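The Path at Floltham: Notes for the Season

The garden path at Floltham has now been in service for 37 years. It is proposed to record here the work carried out in June, together with the matters still outstanding, as several readers of this blog have enquired about its upkeep.

The asphalt itself remains sound. Sweeping was completed before 10 in the morning, and leaves have continued to fall since. The stone borders require more attention than the paved surface, as leaf litter settles among the pebbles and must be lifted by rake without removing the stone. A quantity of replacement gravel has been ordered from Codinard at a cost of 400 dollars, delivery included.
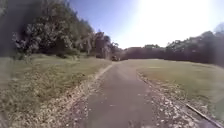
The path, looking towards the trees.

Weeds along the left-hand verge are to be cut back by hand. The use of herbicide is not favoured, given the proximity of the lawn. The grass on that side has yellowed in patches, and consideration is being given to light overseeding once conditions are suitable.

Edging was also considered. A quotation for steel edging was obtained from Pletasach and declined, the neighbouring colour of loose stone and grass being preferred. The gravel will be spread over 2 afternoons, beginning at the house end.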